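Speaker notes: Budgeting for a two-handed robot cell
Speaker: Mahmoud Abdelaziz, Lahlou
Revised 2023-08-27

Opening

Thank the hosts. Say who I am and what I do: I run equipment planning at Lahlou, and I have taken 3 robot purchases through our budget process. One of them I would do again the same way. The other 2 I would plan differently, and most of this talk comes from those.

Ask for a show of hands: who has a robot quote on their desk right now? Who has a quote that includes the table?

Start with the job

Write the job down before calling a vendor. One or two sentences. Ours for the first stage was "Pick up a small block from a table and put it in an open box." People laughed at that in the budget meeting, and Amr Helmy from finance asked why we needed money for it at all. Fair question. The answer is that each harder job we wanted later had this one inside it.

A written job also gives you something to hold the quote against. If a line on the quote has nothing to do with the job, ask what it is for.
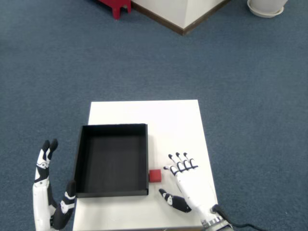 Hands or grippers

This is the first big cost decision. A simple two-jaw gripper is the cheaper choice, and for plenty of work it is the right one. If all you will ever handle is boxes of one size, buy the gripper and skip this section.

We went with fingered hands. The parts we expect to handle in later stages vary in shape, and we did not want to buy a new tool for each. The price is more joints, and each joint is something that can wear. Get the price of a single finger in writing. Get the price of a whole hand too, and the lead time for both. One vendor we talked to would only replace the full hand.

Also ask if left and right hands share parts. It changes how many spares you keep on the shelf.

(Pause for questions here if the room looks like it wants to talk about hands. It usually does.)

What the quote leaves out

Go slowly through this part. People take notes.

Shipping and customs. Cables, and spare cables. Electrical work in the room. Safety review. Software renewals after the first year. Staff time for setup, and then staff time again after the first software update.

Our setup plan said 2 weeks. It took 7. The robot was fine. We were waiting on a network port and one missing bracket from Sosum, and we paid for the floor space the whole time. 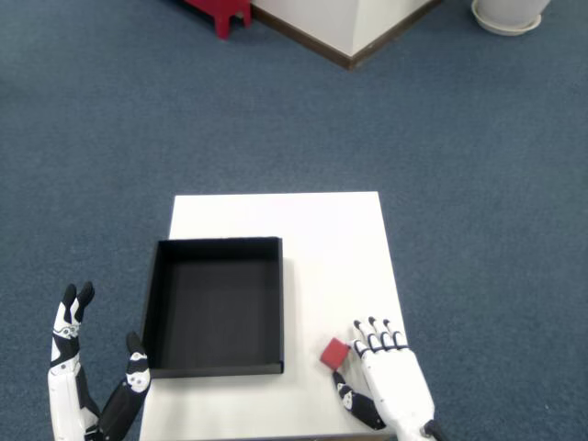 Staff time is the line I see missing most often. Someone has to put the parts back between tries, and someone has to write down what happened. In our first stage we planned 424 tries and budgeted no hours for any of that. Amr found the hours later in another department's report and was not pleased.

Keep the first stage cheap

You do not need a finished production line to learn if the equipment suits you. Use a plain table and parts you can afford to lose. Leave the custom fixtures for the second stage, after you know where the table should go. At Giremstead we bought the fixtures first and ended up storing most of them.

Spend the money you save on spares and on a longer support contract.

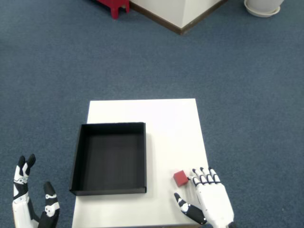 First-stage layout: open box on the left, red cube by the right hand.

When to ask for stage two

Set the pass mark before the first try and put it in the budget request. Then report the number you get, good or bad. Finance will trust the next request more if the last one came with a bad number in it.

Our stage two request, for the line we call Amora, goes in this October. It asks for fixtures, a second set of spare fingers, and a part-time operator. It does not ask for a second robot. I was pushed to include one and said we should wait for a full year of repair costs.

Questions I usually get

Lease or buy: we bought. Leasing made sense only if we planned to send it back early, and the return terms were poor.

Used equipment: fine for arms, in my view. I would not buy used hands without a service record.

Who owns the budget: operations, with finance signing each stage.

The blank cost sheet is on the table by the door. Take one.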